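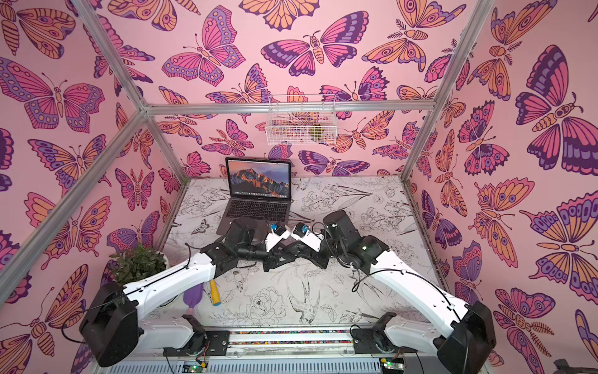 Okay, a few of you asked about the butterfly wallpaper after I mentioned it last week, so this is going to be a thread. I started typing one reply and it got away from me, as my replies do. Get a drink.

🧵

---

The paper is from Zudard and it's pink. I want to be clear about how pink, because the little square on their website looked like a polite blush and then the roll arrived. Butterflies and moths all over it in magenta, orange, lavender and this deep, almost inky purple, every one of them outlined in dark purple like a coloring book somebody really committed to.

I loved it before I had it out of the tube.

---

I'd gone back and forth for most of September between this one and a sage green with ferns. The ferns were very tasteful. I kept the fern sample taped up for 12 days and never once stopped to look at it on my way past, and the butterfly sample I was saying good morning to by the second day. So there's my method, if you want one!

---

It covers three sides, the back and both ends, and the front stays open. People keep asking if that much pattern is a lot to look at while you work. I thought it might be, and for the first afternoon my eyes did wander. Now it's more like having a garden out the window – you know it's there and you glance up at it when you're stuck on something.

---

Hanging it, since that's what most of the questions were about:

- Cut every piece longer than you need. I leave an extra inch top and bottom and trim with a fresh blade.
- Start with the back and work out to the sides.
- Smooth from the middle with a soft cloth. I own a plastic smoother and I like the cloth better.
- Go have lunch before you trim.

---

About that last one. I trimmed my very first piece right away, while I was excited and hungry, and took the top off at a slant. That piece is now lining a drawer, where it looks wonderful, and I think of it as a gift to my socks.

---

Matching the wings across a seam took me longer than everything else put together. If you have one big moth that has to line up, get that one right and let the little gaps elsewhere go. I lined mine up at eye level sitting down, since sitting down is how I'm going to see it.

---

The bars around it all are plain silver aluminum and I did think about painting them. I had a lilac picked out at Siddiqui, I had it in the cart, and then I stood in line long enough to talk myself out of it. Very glad. With all that pink the bare metal is a nice cool edge for your eye to land on, and I can wipe it down with a damp rag.

---

Now the tabletop! White, with black line drawings of flowers and leaves and birds all over it. My sister-in-law's advice was to keep the table plain because the walls were already "doing plenty," and I listened very respectfully and then did this. Because it's only black on white it sits quietly under the color. The birds are my favorite part and I try not to leave a mug on one.

---

Fair warning for anyone tempted by a white top: crumbs. Also pencil, also whatever comes off the bottom of a coffee cup. A drop of dish soap in warm water has handled everything so far. I do it at the end of the day, 5 minutes, with the radio on.

---

The white wire mesh basket on the back came from Esstead, and I'd have bought a solid one if they'd had any left. Lucky me, they didn't. You can see the butterflies right through the wires, so I get my storage and I don't lose a chunk of wallpaper I worked hard for. It hangs just under the crossbar. I had it lower for a while and kept bumping it with the laptop screen.

---

Small plant in a white pot, over toward the left. Dense little green thing, very forgiving. I bought it at the market in Fostanitz from a man who had 20 of them lined up on a blanket, and I must have picked up every last one before choosing. It gets water when the soil feels dry and a quarter turn whenever I remember.

---

And yes, the laptop wallpaper is a mountain, with the peak all orange and pink. Several people have now told me it should be butterflies. I tried butterflies. It was like wearing a plaid shirt with plaid pants. The mountain stays, and the orange in it picks up the orange in the wings, which I noticed weeks later and would like full credit for anyway.

---

Next up is a lamp. I'm thinking something small and warm, maybe with a cream shade, and my limit is 80 dollars, so if you've got one you love please send me a link. I have half a roll of the pink left too – enough for the inside of a cupboard door, and I've got my eye on one in the hall.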